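The Case for Putting Less on the Shelf

I have owned a lot of shelves. Most of them were full within a week of being put up, and most of them stopped being useful at the same time. I have come to think that small open shelves, the kind that stand on a table or a counter, should be kept half empty, and that the people who sell them and the people who buy them both have the wrong idea about what they are for.

The shop near me that sells this kind of thing is called Herrera. They carry two or three lines of tabletop shelving, and one of them, the Susell, comes on a card that shows it packed from top to bottom. Jars, cups, a plant, folded napkins, a stack of small plates. It looks fine on the card. Whoever put it together did not have to get a cup out from the back before work.

I bought one of those years ago and loaded it the way the card told me to. Each morning I moved two things to reach one thing. After a while I stopped putting anything back. The cups lived on the table in front of the shelf, and the shelf held whatever I didn't use, such as a gravy boat and some candle ends. I had paid 80 dollars for a place to keep candle ends.

So one Wednesday in June I took everything off and wiped it down. I left it bare for a few days, then put things back only when I had reached for them. By the end of the month there were 7 items on it. That was the whole of what I wanted close by. The rest went into a cabinet, and some of it went out of the house.

A three-tier shelf has a shape that should tell you how to use it. The tiers are open to the front, so anything you set down is in plain view. A raised rim keeps things from sliding off. The bottom tray sits low, right on the table, and to my mind it's the best place for whatever you pick up most, as long as there is space for your hand to get in. With one small cup in the middle of it, a bottom tray works very well. With nine cups jammed in, you are knocking on the posts every time. 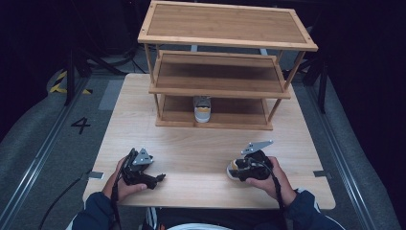
Erko wrote to me that all of this is fine for a person who lives alone, and that a shelf in a house with children is going to be full no matter what anyone believes about it. If the cups aren't on the shelf they are on the floor, Erko said, and a full shelf is at least a shelf where you know the cups are. The letter went on to say that half-empty furniture is a luxury, and that in a small kitchen each board has to earn its keep.

I have thought about that, and I grant part of it. A family needs more cups out than I do. I don't agree that a full shelf tells you where the cups are. It tells you that they are in there somewhere. In a small kitchen I would still rather have three cups in easy reach and the others stacked behind a door, because the counter is where the work gets done and there is less of it to lose.

There is also the matter of cleaning. Bamboo and wood both show dust, and they both show rings. A shelf with four things on it takes a minute to wipe. A shelf with twenty things on it takes long enough that I would put it off until Sunday, and then put it off again. I suspect most of the dirty shelves in the world belong to people who are clean enough about everything else.

The other complaint I hear is that a bare shelf looks unfinished. Visitors have told me this in my own kitchen. One of them offered to bring me a plant. I think this comes from catalogs. Flakico sends one twice a year, 89 pages in the last one, and I went through it looking for a shelf with an empty board. I found two. Both were in the section for people who are moving out.

My advice is dull and costs nothing. Take it all off. Put back the thing you use most, at the height where your hand goes first, and give it room on both sides. Add the next thing when you miss it. If the top board is still clear after a month, leave it clear - you will want somewhere to set down the mail, or a hot pan lid on a folded towel, or the cup you are halfway through drying when the phone rings.

I still have the gravy boat. It's in the cabinet, and I have used it once.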